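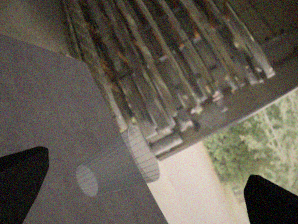
Small Rooms, Big Noise: What We Learned Fixing the Sound in a Village Hall
Speaker notes, Araceli Bañuelos

Opening

Wait for people to sit. Ask the back row if they can hear me without the microphone. Don't turn it on yet.

Say who I am: I run the evening singing group at Ilgate Hall and I looked after the sound project there. I am not an acoustician. Everything technical in this talk I learned from the consultant at Erraji or from getting it wrong first.

Then the plain version of the problem. Ilgate seats 82. It has a plaster ceiling, a hard floor and long bare side walls. It was built for dances. We use it for talks, choir, a lunch club and a toddler group. With the lunch club in, people who wear hearing aids were leaving before the pudding.

Slide 2: What people told us

Read the three comments from the survey.
"I can hear everybody and understand none of them."
"I come for the food and go home for the conversation."
"It's fine if you sit by the curtain."

Pause on the third one. The curtain was the clue. One heavy stage curtain, usually left half drawn, and the two tables beside it always filled first.

Slide 3: Loudness and reverberation

Keep this short. Clap once, then ask them to listen to this room.

Loudness is how much sound there is. Reverberation is how long it hangs around. When it hangs around too long, the end of one word covers the start of the next. People then raise their voices, and that feeds back into the room. Turning up a speaker makes it worse. We did that for two winters.

Turn on the microphone here.

Slide 4: The things we tried that did little

Carpet tiles under the tables. They cut chair scrape, which people liked, but speech was no clearer. Thin carpet soaks up the high sounds and leaves the rest.

Egg boxes. Someone will ask. They do next to nothing, and they burn.

Moving the loudspeakers. Some help for talks, none for lunch.

Thin curtains on the windows. We bought the cheap ones and learned that weight matters. Hold up the two samples and pass them around. Get them back, they belong to Erraji.

Slide 5: Measuring

Erraji came at 7 in the morning, before the road got busy. They popped balloons in different spots and recorded the decay. If you can't pay for this, you can get a fair idea with a phone app and a friend with a balloon. Do it with the room empty and again with people in it, because people absorb a lot.

Write down where you stood. We didn't, the first time, and had to do it over.

Slide 6: What we put in

Fabric-faced panels on the side walls, starting at shoulder height. More panels hung flat under the ceiling, with a gap above them. The gap matters, since the back of the panel works too.

We bought from Pustow. The panels came with fire certificates, and our insurer asked for them before anything else. Ask for the certificates before you order.

Spread the panels out. Our first drawing had all of them on one wall because it was the easy wall. The consultant moved half of them across so that no two large bare surfaces faced each other.

Slide 7: Money

We had a quote for the full scheme and couldn't meet it. We did the ceiling first and the walls the next July, when the hall was closed anyway. The fixings and the hire of the platform came to $769 on top, and I had left that out of the budget. Put it in yours.

Flastcombe, down the road, did theirs in one go and had less disruption. If you have the money, do it that way.

Slide 8: After

Play the two recordings. Same person, same paragraph, same chair. Before, then after. Don't talk over them. If the laptop fails, skip to the lunch club.

The lunch club now stays until the tables are put away. The choir was less happy. Singers like a bit of ring, and ours said the room felt dead for the first month. We took down 3 of the wall panels near the stage and they stopped complaining. You may need to do some adjusting like that, so use fixings that come off.

Slide 9: If you're starting now

Ask the people who struggle most, and sit where they sit.
Measure before you buy.
Ceiling first if you can only do one.
Get the certificates.
Leave a little money for changes.

Questions

Likely ones: painting the panels (don't, paint seals the fabric), cleaning (vacuum with a soft brush), hearing loops (a separate job, still worth having, and it works better in a calmer room).

Handouts are by the door. I have 81 copies, so please share if you came together.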